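Arrêt sur défaut de couple en manipulation à deux bras (plateforme Kesasier)

Publié par mbx_atelier — 8 novembre 2018
669 vues · 2 partages

Base mobile à deux bras, contrôleur Stukari, tâche de rangement de vaisselle au bord d'un évier. Dès que les deux pinces tiennent la même assiette, le bras droit monte en effort puis passe en arrêt de sécurité (défaut 19, surcouple poignet). Avec un seul bras, aucun défaut. Les gains sont ceux d'usine, en commande de position des deux côtés.

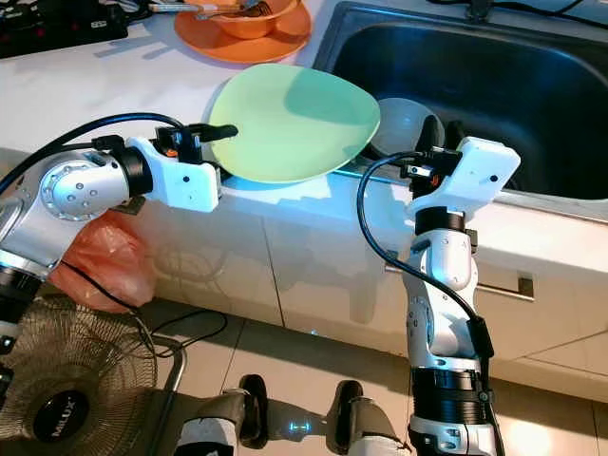

Le défaut 19 coupe-t-il aussi la base mobile ?

Sur ce contrôleur, il ne coupe que le bras concerné ; la base et l'autre bras restent sous tension, sauf si l'arrêt groupé est activé dans les paramètres.

Les journaux montrent que la consigne du poignet droit ne bouge presque pas pendant la montée en couple. J'ai refait l'étalonnage des pinces, sans effet.

korvane
Redémarrez le contrôleur et mettez à jour. Chez moi ça a suffi.
2 votes

tl_process
Une mise à jour n'y changera rien. Deux bras commandés en position sur un même objet rigide forment une chaîne fermée : la moindre erreur de calage entre les deux repères devient un effort interne.

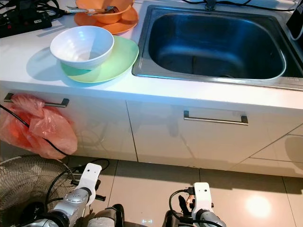
À vérifier dans l'ordre : le calage relatif des deux bases de bras, puis la synchronisation des trajectoires. Passez ensuite un bras en impédance, raideur faible dans l'axe qui relie les deux pinces, et gardez l'autre en position. Ne relevez pas le seuil de surcouple pour faire disparaître le défaut — il protège le réducteur et les doigts de la personne à côté.

Dernier point, l'arrêt d'un seul bras laisse l'autre tirer sur l'objet. Activez l'arrêt groupé avant de reprendre les essais.
9 votes

Sujets récents
Pasine : perte de communication avec la pince
Baird : dérive du zéro après coupure secteur
Stukari : exporter les journaux de couple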